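Kitchenware Sorter and Packer (part-time) - Preradero Reuse, Hulent site

Posted 25 July 2024
Reference: 1695
Hours: part-time, early or late shift
Reports to: Aurélien Arnaud, Kitchenware

Preradero Reuse collects, sorts and resells used household goods. We take in furniture, bedding, small appliances and kitchenware from house clearances, closing restaurants and people who drop things off at the dock. What we can sell goes to our store on Laing Street or out in packed sets to tenants moving into a first apartment. What we can't sell goes for metal or plastic recycling.

We are hiring one person for the kitchenware section at our Hulent site. Most of the job is utensils and small items: ladles, spatulas, whisks, peelers, can openers, measuring spoons, tongs, and the odd things that end up in the same drawer. They come in mixed and have to be looked at one by one. If you like putting things in order and don't mind doing it for a whole shift, you will probably get along fine.

What you will do

You take a bin from the incoming rack, check the tag and sort the contents on the bench. Each piece gets looked over for cracks, loose handles, rust and sharp burrs. Good pieces go to wash. Pieces with a small fault, such as a loose screw, go in the repair tray. The rest goes to scrap, metal and plastic kept apart.

After washing and drying, utensils are grouped by type and laid in the drawers along the back wall. From there you pick for orders. A standard Fikow set has 76 pieces, including plates, bowls, cups, pans, flatware and cooking utensils, and each set is packed in two cartons. You wrap the glass and crockery, put the heavy things at the bottom, fill the gaps with paper and tape the carton with the packing list inside the lid. The pick sheet tells you what goes where.
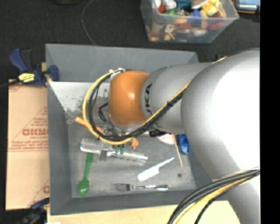 Assorted utensils and small items in a gray metal bin, Hulent site.

Bins are wiped out before they go back on the rack. Knives don't travel with other utensils. They have their own lidded box, and if you find one loose in a bin you stop, put on the cut-resistant gloves and move it there first. This is covered on your first day and we are strict about it.

You will also spend part of the week on general work in the section: restocking paper and tape, sweeping, breaking down empty cartons, taking scrap to the dock and helping unload when a large clearance comes in. Store staff sometimes ask for extra stock at short notice, and you may be asked to pack a few cartons for them before the end of a shift.

What we are looking for

- You can stand for most of a shift, with breaks.
- You can lift and carry a full carton. Nothing in this section goes over 35 pounds, and there are carts.
- You can read a pick sheet and a tag in English.
- You notice small faults, like a hairline crack in a plastic handle or a whisk with one wire out.
- You show up on time and call in if you can't.

You don't need packing or warehouse experience. If you have worked in a restaurant kitchen, a thrift store or a stockroom, say so in your application. We don't ask for a driver's license and there is no driving in this job.

Hours and pay

The early shift starts at 7 a.m. and the late shift at noon. Both are six hours with one paid break. We try to keep people on the same shift from week to week, so tell us which one you prefer. The schedule is posted two weeks ahead.

Pay is set by the site pay scale and starts at the same step for everyone new to sorting and packing. We will send you the current scale with the interview invitation. The first 60 days are a trial period, with a short meeting halfway through and another at the end. Gloves, aprons and safety glasses are provided. Bring your own closed shoes with a firm sole.

Staff get a discount at the Laing Street store, on everything except items already marked down. There is a break room with a fridge and a microwave, and lockers if you bring your own padlock.

Getting here

The site entrance is on the side of the building, past the loading dock. Don't walk through the dock itself, trucks back in there all morning. Bikes can be locked to the rail next to the staff door. Parking in the front lot is for donors only, but there is street parking on both sides.

How to apply

Send a short letter or email to Aurélien Arnaud with the reference number at the top. Tell us the shift you want, when you could start and any work you have done that seems close to this. Half a page is enough. A resume is fine but you don't have to send one. You can also fill out a paper form at the counter in the Laing Street store and leave it there in a sealed envelope.

Interviews are held at Hulent and take less than an hour. Part of that time is at the bench - we give you a mixed bin and ask you to sort it the way you think makes sense, then talk it over. It isn't timed. Wear closed shoes and tie back long hair.

If you applied for the sorting job we posted in June and would like to be considered again, a one-line email is enough. We still have your form. Everyone who applies gets a reply, including those we don't invite.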